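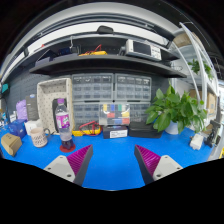

Handout 4: Feeds, tokens and cached content

Print this page | E-mail this page

A social feed on a business website is a copy of posts that live somewhere else. The site's plugin asks the network for the newest posts and saves the answer in a cache. Think of a bottle standing on a red coaster next to a white mug. You can pick the bottle up and put down a different one, and the coaster stays where it was. The feed box on the page is the coaster. It keeps its place in the layout whatever the plugin puts on it, including an error message.

The plugin identifies itself with an access token. In our course site, Brulden, the token belongs to the account that set up the feed. If that person loses admin rights on the page, the token stops working and the plugin falls back on the last saved posts. 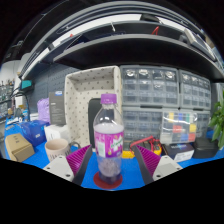 Cached posts can hide the problem for a long time. Visitors to the Barreto demo shop saw the same February posts all term. Only a logged-in admin saw the warning.

Check these before the lab:

- who owns the token
- when the cache was last refreshed
- what a logged-out visitor sees

The cache in Ledix is set to 660 seconds. Leave it there. Shorter settings used up our request limit last year. A response code of 400 in the log usually means a bad or expired token, so request a new one first and clear the cache second.

Lab partners work in groups of 2. Send your log file to Crisanto Ignacio before the lab starts. Questions about grading go to Jericho Belmonte.

Reading for next time: the Stakiso setup notes, section 2.

Print this page | E-mail this page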